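Home | Courses | Handouts | Reading list | Contact
Search this site Go

Staltaswood College
Household Space Planning
Handout 5: Open Storage
Instructor: Siwan Phillips

Read this before the October workshop. It covers the same ground as the lecture, in a slightly different order, plus the worksheet we did not reach.

1. Terms

Storage is open when you can see and touch the contents without moving a door, lid or drawer. Shelves, cubbies, hooks and rails are open. A cabinet with glass doors is visible but closed, and for this course we count it as closed.

A bay is the vertical space between two dividers. A cell is one compartment in a bay. A run is a set of cells at the same height. Many plans use "shelf" for all three, so check what the drawing means before you measure from it.

Active storage holds things used at least once a week. Everything else is reserve storage. The line is arbitrary, but you need one in order to fill in the survey form.

2. Load and use

Begin with the items and choose the furniture afterward. List what has to be stored, group it by where it is used, and only then look at sizes. Students who begin with a catalog tend to end up with one cell size for everything. Books and folded towels fit that badly. So do boots.

Leave some cells partly empty. A unit filled to the edges on the first day has no room for a guest's coat or the week's mail, and those end up on the floor or on top. In the survey of the Clandier apartments that Eduard Sokol presented, 40 of the 69 households had items stacked on the floor in front of a storage unit. Of those 40, 28 also had at least one cell that had not been opened up or used in the past month. The total amount of space was adequate in most of them. The space was in the wrong place.

Loose items need a second container. This can sit inside a cell or stand on the floor nearby, provided it does not block the bottom run.
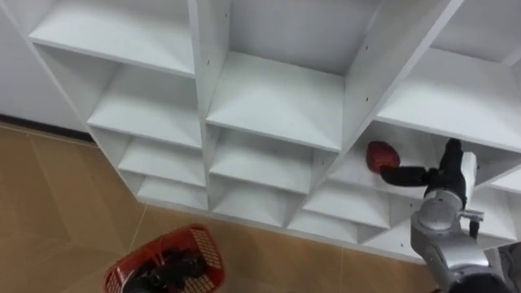 Fig. 1. Open compartments, with a red basket on the floor below.

A floor basket is cheap and can be carried to the unit for sorting. It also takes floor area, so draw it on your plan at full size. Several plans last term showed a clear walkway that did not exist once the baskets were added.

3. Depth

Depth causes more trouble than width or height. In a deep cell the back half fills first and is then forgotten. In a shallow one things hang over the front edge. Measure the largest item that will be kept there every day, add a hand's thickness for grip, and stop.

Kitchen cells: measure the widest plate or the mixing bowl.
Entry cells: measure the longest shoe in the household.
Closet cells: measure a folded sweater, folded the way the owner folds it.
Desk cells: measure a binder lying flat.

The Kubíček method, which you may see in older notes, sets one depth for a whole room. It saves cutting time and is still used in rental housing. We do not use it for the workshop.

4. Color and finish

White is the usual choice for open units in small rooms. It reflects light into the inner corners and makes the contents easy to pick out. It also shows scuffs, mostly along the front edges of the lower runs.
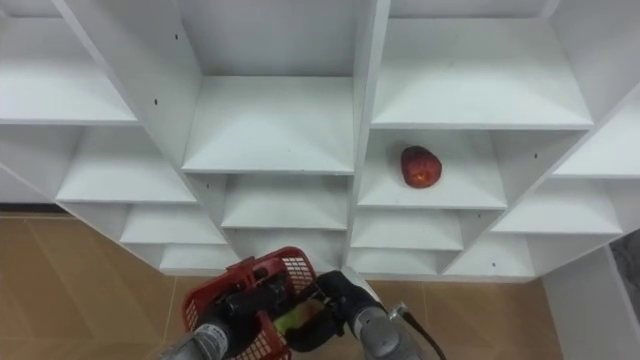
Fig. 2. White cells, with one red apple on a shelf.

Strong contrast between object and background shortens search time. A white mug in a white cell is harder to find than a blue one. If the household owns a lot of white dishes, consider a darker back panel.

Matte finishes hide fingerprints less well than people expect but cut glare from overhead lights. Test a sample under the lamp that will be in the room.

5. Reach

Height is measured from the finished floor to the top surface of the shelf.

Below 28 inches: bending or squatting needed. Heavy or bulky items, or things used by small children.
From 28 inches up to 69 inches: standing reach for most adults. Active storage goes here.
At 70 inches and up: reserve storage only. Light items.

These are course figures. Adjust them for the people who will live with the unit. For a seated user the upper limit drops a good deal, and the low runs may need toe space underneath.

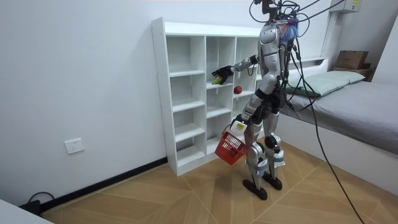

Fig. 3. Reaching to a middle shelf.

Reach is also affected by what you have to lean over. A bench in front of a unit takes away the bottom runs and makes the top ones harder. Allow 40 inches of clear floor in front of any open unit on a main route through the home.

Oľga Kuruc asked in lecture whether corner units follow the same limits. They do for height. For depth, measure along the line of the arm, from where the person stands.

6. Food in open storage

Fruit, onions and potatoes can be kept in open cells if air moves freely around them. Use a single layer. Keep them away from the stove side and out of direct sun. Potatoes need a dark cell, so they are usually better in a closed bin. Apples give off ethylene gas, which speeds ripening in other fruit, and pears respond to it. Put them in separate cells if you want the pears to last.
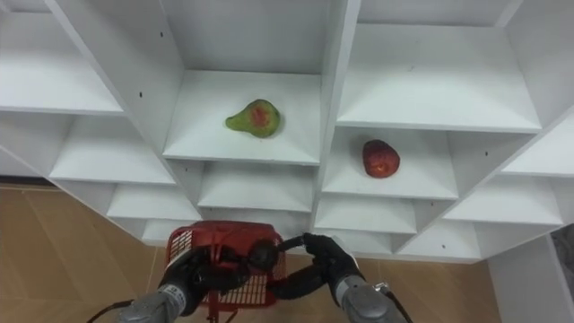 7. Worksheet

a. Pick one room in your home. List every item stored in it that you used this week.
b. Mark each item active or reserve.
c. Measure the height at which each active item is kept. Circle any outside the standing range.
d. Draw the existing storage in elevation. Label bays, cells and runs.
e. Move three items on paper. Say where they went and what had to move to make room.

Work in pencil or in Kurkesik, whichever you used for Handout 4. Bring a printed copy. Ctibor Vávra will check measurements at the start of the workshop, and Vlasta Skála has spare tape measures.

Next handout: closed storage, hinges and door swing.

Staltaswood College, Household Space Planning | Contact the course office | Copyright Staltaswood College | Back to top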